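Winter Miles: Getting Through the Cold Weeks

Hello again, runners, and welcome back to what I hope is a good year on the roads! The Druvetti loop is open end to end now that the Torkach footbridge has its new deck, so those of you who have been doubling back at the water tower since September can finally stop (I know I was getting awfully tired of that tower).

A word on pace while the ground is hard. Please let the first 2 miles be slow, slower than feels right, and keep your long run under 80 minutes until the mornings warm up a little. I went out too fast on the Rinaldi hill last winter and my calves grumbled for weeks. 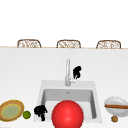

Should I still run if the path is icy?

Save it for another day, or move over to the indoor track and do easy laps there. One missed run won't hurt your spring race a bit.

Sign-up for the Drosero 10K is open, and we'd love a big crowd from the club again. The race goes back to 1933, and the old course past the mill is still my favorite stretch of road anywhere. Bring gloves, bring a friend, and come say hello at the start!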